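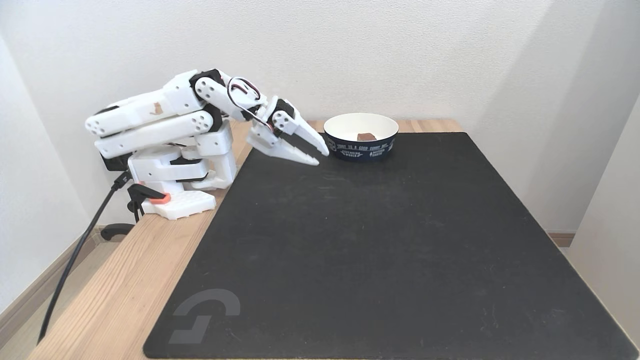 Re: bowls and the light table

Hi everyone, and thank you Deepika for getting this going again, I had been meaning to write since June and kept putting it off.

Deepika Panicker wrote:
> Does anyone have a good way of caring for a wooden table that
> gets used every day? Ours is a light wood and it marks if you
> so much as look at it. Also, do you leave a bowl out on yours
> or put it away?

We have had a light table at the Jiscombe house for almost 5 years now, and I'm very fond of it, scratches and all! I wipe it with a barely damp cloth, going with the grain, then dry it straight away with an old dish towel. Every so often I rub in a little mineral oil before bed and leave it until morning. Senthil swears by beeswax (he may want to chime in), but I found it got sticky in the summer.

As for the bowl, I keep a round one out toward the back, where elbows don't reach it. I did glue felt on the bottom after it left a ring, and you need to lift it and wipe underneath or the crumbs gather. Cheap felt is fine, mine came in a pack of 60 and I'll be giving the rest away for years. If you want a few, send me your address off list.

Warmly,
Gangadharan Gowda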